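Tips for teaching a robot arm by hand or by remote: the small workshop version

Last updated Friday, January 28, 2022

I write this page for people who have one arm, one table and not so much time. In our workshop in Wivstead we show tasks to the arm nearly every day, and many of these tips I learned by doing the thing wrong first. English is my second language, so please write to me if a sentence is not clear.

Two ways are treated here. "By hand" means you hold the arm itself and lead it through the movement while the motors are soft. "By remote" means you sit a little away and move a controller, and the arm copies you. The first way is easier on the first day. The second way gives cleaner recordings, as your own hands are never in the camera view.

Before you start

Put a cloth, felt or thin carpet on the table. A bare shiny table gives reflections, and small things slide away when the fingers touch them. Choose one color without pattern. If the cloth has a fold, pull it flat and fix it under the table edge with tape.

Close the curtains. Daylight changes during the morning, and the recording from nine o'clock will look different from the one at noon. Any heavy curtain is good. Ours came from a hotel which was renovating, and I sewed the hems myself.

Move the cables before the session, not during. Let the arm make its biggest movement one time, slowly, and watch where the cable goes at the wrist. It needs enough slack for the full turn but should not hang so long that it catches a cup. A strip of soft hook-and-loop tape is better than a plastic tie, which you must cut every time.

Leave the stop button where your weaker hand can find it without looking. I put a rubber ring from a preserving jar around ours.

Leading the arm by hand

Hold it near the wrist, not at the fingers. When you hold at the fingers you push them out of line, and the recorded position is then a little false.

Stand to the side. If you stand behind the arm you will lean over it, and after one hour your back will tell you.

Move slower than feels natural, but do not stop in the middle of the path. A stop is also recorded. If you need to think, think before you begin. I say the steps in a low voice: go above, go down, close, lift. It sounds silly and it helps very much.

Check the gravity setting after you change the gripper. With a heavier gripper the soft mode will let the arm sink slowly. In October I changed ours and forgot this, and I spent one afternoon fighting with an arm that wanted to lie down.

Working by remote

Sit so that your left is the arm's left. Many people put the chair opposite, like at a dinner table, and then every movement must be turned around in the head. It can be learned, but why should you.

Rest both elbows. A folded towel on each armrest is enough. Tired shoulders give shaking, and shaking is copied faithfully.

Scale the movement down for fine work. On our controller (a Rorkik, the older one with the round handle) there is a small wheel for this. I use half scale for anything that must enter something else, and full scale only for crossing the table.

Look at the thing you want to grip, then at the place where it goes, then again at the thing. Do not look at your own hand. New people always look at their hand.

Take a break before you need it. I have a kitchen timer on the shelf. When it rings I finish the try I am in, save it, and stand up.

Choosing things for practice

Begin with one hard, simple item, such as a block. Then something light, then something round. Keep soft and loose things for later, when you already trust your fingers — the real ones and the metal ones.

Artificial flowers are a very good second-week task. They are cheap, they do not lose water on the table, and they teach you nearly everything about gripping at the right height. Some advice for them:

Grip the stems, never the heads. The heads are wide and press together, and you cannot feel through the remote how much you press. Come in from the side with the fingers open only a little wider than the bundle.

Bind the stems together with thin wire if they open like a fan. Cut the ends to one length also. One long stem will always touch the rim first.

Put the glass down with free space around it. You want a glass that stands by itself and is wider than the bundle. For the first tries a heavy glass is kinder, because a touch will not push it over.

Go high, then across, then down. Most people want to come diagonally, as we do with our own hand. The arm does not feel the rim, so give it a straight way down.

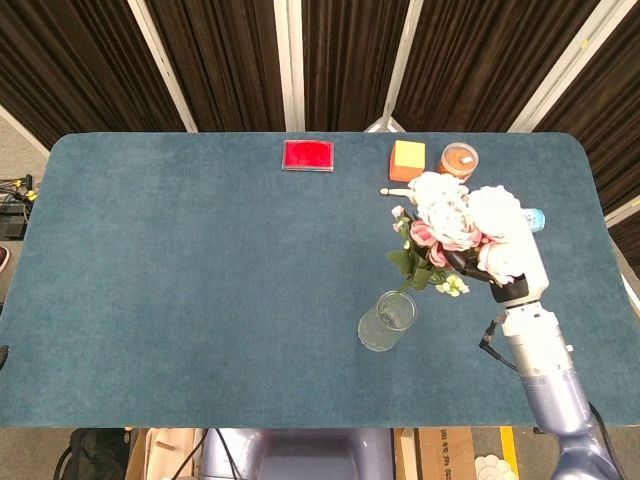
Artificial bouquet held by the stems, with the glass standing just below it.

Judge the position from the stems, which is harder than it sounds when big blooms take all your attention. If your view is from above, lower the head camera a little or add a second small one at table height.

Open the fingers slowly at the end. If you open quickly, a petal or leaf that was caught will pull the whole bouquet to one side. After opening, move straight away from the stems before you go up.

Leave other small items on the table when the basic task goes well. A table which is always clean teaches the arm only about clean tables. Change their places between tries, but not in the same try.

Keeping the recordings in order

Write the name of the task and the number of the try at once. I use a paper notebook, a McIntyre with squares, and copy it to the computer in the evening. Our flower task begins at number 2533 and ends at 2973, and without the notebook I could not tell which of them had the short glass.

Throw away bad tries the same day. You remember now why they were bad. Next week you will look at the file and think that maybe it is good enough.

But keep a try where you made a small mistake and repaired it nicely. If the stems touched the rim and you went up and came again, this is useful to show. I mark such tries with a star.

Do not change person in the middle of a set if you can avoid it. Each person has a handwriting in the movement. When two people must share, let each do full sets and write the initials.

Cleaning and small care

Wipe the finger pads with a slightly damp cloth, then dry. Dust from felt collects on the rubber and makes it slippery, and one day you will blame your own hand for this.

Brush the table cloth in one direction with a clothes brush. Lint roller is also possible, but on our cloth it pulls out fibers.

Check the screws of the wrist every Monday. Finger tight is not tight. Use the correct key and do not force it.

Keep the floor near the table edge free where your feet go. Boxes and bags can live on the other side.

Questions I receive often

How many tries for one task? It depends on the task, but for the flowers we had a useful result after 52 good ones with the glass always in the same spot. With the glass in different spots we needed many more.

Which gloves? None for remote. For leading by hand I like the thin Tivitness gardening gloves, size 7, as the palm does not slip on smooth plastic.

Can children try it? With the speed on the lowest step and an adult on the stop button, yes. Give them the block first and keep the glass in the cupboard.

Next I want to add a part about cloths and towels, when I have learned to fold one by remote without saying bad words.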